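Visit report: Fistach showroom and finishing shop, Vistemdale
March 7, 2023
Prepared by Ignacio Leiva

The visit covered the ground-floor finishing shop, the storeroom and the upstairs rooms where tableware is laid out for buyers. Purpose: to check the brass candlestick line before the April order and to decide whether small glass vessels can ship in the same cartons.

## Finishing shop

Fistach buys its brass parts turned and does the polishing, joining and lacquering on site. A candlestick is made from three parts: cup, stem and foot. The stem is threaded at both ends. Polishing is done before assembly, with a second pass by hand at the joints, where compound tends to collect.

Two finishes are offered. The lacquered finish keeps its color longer but shows scratches, and a scratched piece has to be stripped before it can be redone. The unlacquered finish darkens with handling and can be brought back with ordinary metal polish. Our past returns were mostly lacquered pieces with marks on the foot, so I asked for the unlacquered price as well. It is lower by 30 cents a piece at a quantity of 500.

Stock on the day of the visit was 1,434 finished candlesticks, all shapes combined. The shelves are labeled by stem length. Labels on the lower shelves were out of date and two trays had been swapped.

## Upstairs rooms

The rooms upstairs are divided by glass partitions in black frames. Light carries well from one side to the other, but reflections in the glass make it hard to judge a polished surface from a distance. I did the comparison close up, at a light wood table. 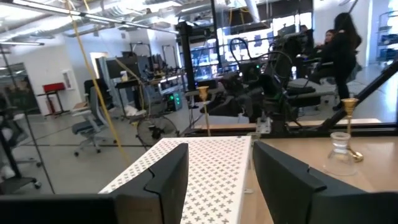

*Brass candlesticks and a small clear glass flask on the blond wood tabletop.*

The two candlesticks match in shape: shallow flared cup, thin stem, wider foot. For our purposes the foot is the important part. Fistach can add a felt disk under it at the factory. I recommend taking the option, as we currently apply the disks ourselves and the adhesive is not consistent.

The cup is sold in one bore only. Trikska tapers fit it without trimming. Zoubi candles are slightly thicker at the base and need to be shaved, which should be stated on the product page.

Narrow-necked flasks are sold as bud vases. Set near the brass, clear glass picks up the color of the metal behind it, and the pairing works for a catalog spread. Packing is harder. The neck is the weak point, and a loose candlestick in the same carton would reach it.

## Packing

The standard carton takes 11 candlesticks in cardboard sleeves, with the last cell left for the paperwork. Glass goes in a separate molded tray. A mixed carton is possible with a divider, but Fistach has not drop-tested one and would not quote a breakage rate.

## Open items

- Written quote for both finishes, felt disk included
- Drop test of a mixed carton before any glass is ordered
- Corrected stem lengths for the price list; the printed list and the shelf labels disagree
- Sample of the unlacquered finish to be kept in our office window until the end of April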